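Lempi Saarinen
Posts, Sunday, November 20, 2022

Print this thread | E-mail this thread

Filed under: Home & Tidying > Small Storage

1/ Been told again that a "battery drawer" will change my life. I have read the Prerus tidying guide, all 366 pages of it, and I remain unchanged.

2/ The claim is that you give every small thing a drawer and the mess stops. My mess has never once read the label on a drawer.

3/ Gallardo wants 22 quid for a set of three little drawers. You could use a mug. I have used a mug since June and the batteries are all in it, dead ones included.

4/ Fine, the colours are nice. Two purple, one blue, round knobs. I'd have liked them when I was six.
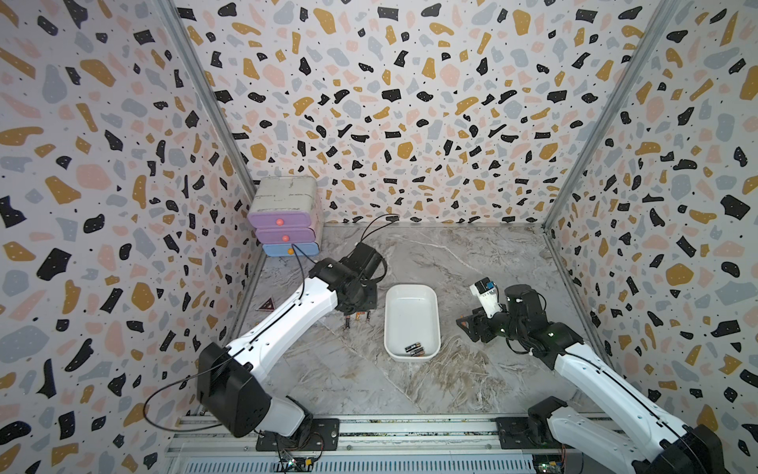
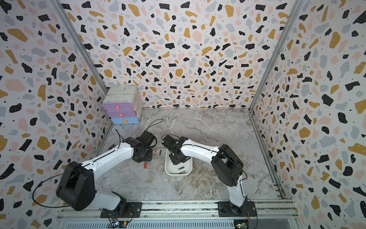 5/ My real gripe is the sorting. Do you go by size? By full and flat? The guide says "by how often you reach for them", and I reach for batteries when the remote dies, so twice a year.

6/ A tray I can sort of see the point of. You tip things out, look at them, decide. But then the tray lives on the side for a month with a screw and a button in it.

7/ Someone at Vudico claims the average home has 1,000 loose small items. Who went round and checked?

8/ Anyway, if you own one of these and still know what's in the middle drawer, tell me. I'll wait.

Tags: drawers, batteries, clutter, unconvinced

Contact | © Drarent | Back to top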